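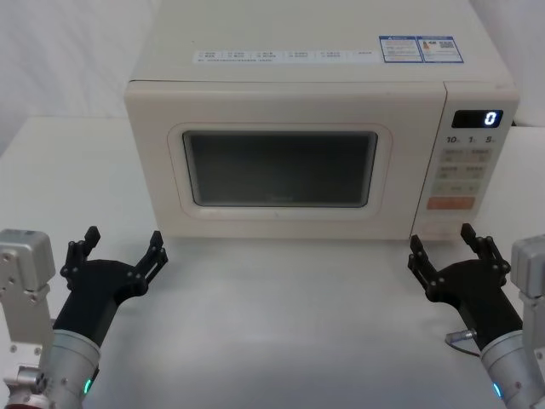
A cream microwave, stickers on top.

I moved into my first place of my own in May with 2 suitcases, a kettle and a very firm plan to cook properly. Magdalini Christodoulou, who lets the flats above the old Bråten bakery, handed over the keys and asked if I liked soup. I said yes. I had no idea how much soup was coming!

The thing about living alone is the portions. Every recipe feeds four, so you eat the same chilli until you can't look at a kidney bean. My friend Siv freezes hers in old yoghurt pots (no labels, so supper is a bit of a lottery) and I've started doing the same.

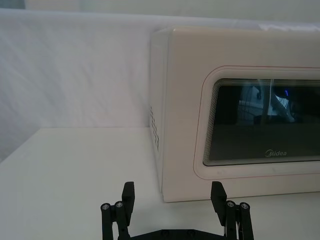
Then there's the quiet. I'd shared with Wenche and Ching-wen for years, and I missed the rows over the radio more than I expected. For the first fortnight I talked to the kettle. Now I ring my mum while the potatoes boil, and on Sundays I have people round - 12 of us once, on borrowed chairs, with plates on our knees.

Money's tighter, of course. I keep a little notebook by the bread bin and write down every shop, and I've become one of those people who knows what a tin of tomatoes costs in three different places.

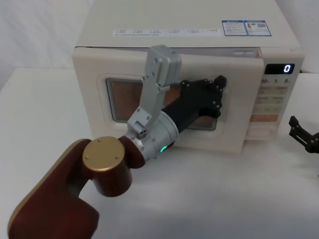
The door of a microwave, looking slightly ajar.

Would I go back to sharing? Ask me in winter, when the heating bill lands.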